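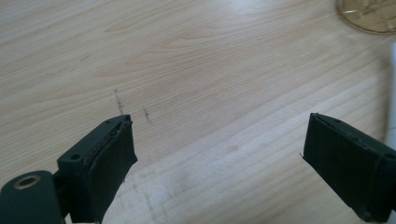 A second-year reader of our draft, commenting in the margin, wanted to know why a report on table finishes spent so long on cleaning and so little on appearance, when most people choose a table by how it looks. The comment was fair and the order of the sections has been changed. Appearance now comes first.

Project report: Care and finish of pale wooden tabletops in shared study rooms
Module: Materials in Use
Submitted in February

1. Aim

The project looked at how pale tabletops in shared rooms keep their appearance under daily use, and which of two cleaning routines leaves the surface in better order. The tables belong to the study rooms in the Maksymiv building. No table was sanded, refinished or moved to another room during the work.

2. Appearance of the surface

A pale blond top shows its grain as fine wavy lines. Where the light is even, the lines can be followed a long way across the surface, and darker tan streaks and rings stand out from the ground colour. Where the light falls more strongly, a smooth finish with a slight reflection washes the grain out and the wood looks almost creamy.

This matters for inspection. A mark that is plain from one side of the table may not be seen at all from the other. In our first round we inspected from the window side only and missed several ring marks, so the first round was thrown away. From then on each table was looked at from two opposite sides, with the ceiling lights off, at 9 in the morning.

3. Method

The study used 15 tables. They were wiped daily with a damp cotton cloth, then dried with a second cloth. Tables in the upstairs rooms were also treated once a week with Clarnine, a mild soap sold for oiled and lacquered wood, diluted as the label directs. Tables downstairs had water only.

Marks were logged on a paper plan of each tabletop under four headings: ring, scratch, ink, other. A mark that came off during wiping was crossed out on the plan but kept in the log. Felt pads from Edent were fitted under the desk lamps on both floors before the start, so that lamp bases would not add scratches to one group and not the other.

4. Results

The log holds 113 marks in total, of which 70 were rings from cups and bottles. Most rings came off at the next wiping on both floors. Those left over the weekend were harder to shift, and the soap made a small difference here: upstairs they faded sooner. Scratches did not respond to either routine, as expected.

Ink was the awkward case. Ballpoint lifted partly with soap and hardly at all with water. Two plans from downstairs were filled in with the wrong table number and could not be matched again. Their marks are left out of the total.

5. Discussion

The two floors are not used in the same way. The upstairs rooms are quieter and food is not allowed there, so the comparison favours the soap. A fairer test would treat half the tables in each room. We considered this at the planning stage and gave it up – the cleaning rota is set by floor.

The edges of the tops were not inspected. Wear at the front edge, where forearms rest, would probably show sooner than wear in the middle, and a later project should include it.

6. Recommendations

Wipe and dry daily. Use soap once a week where drinks are allowed. Put coasters in the downstairs rooms; the cork ones from Plillow were tried on one table after the log had closed and stayed in place well enough. Inspect from two sides.

Appendix A: blank tabletop plan
Appendix B: mark log, both floors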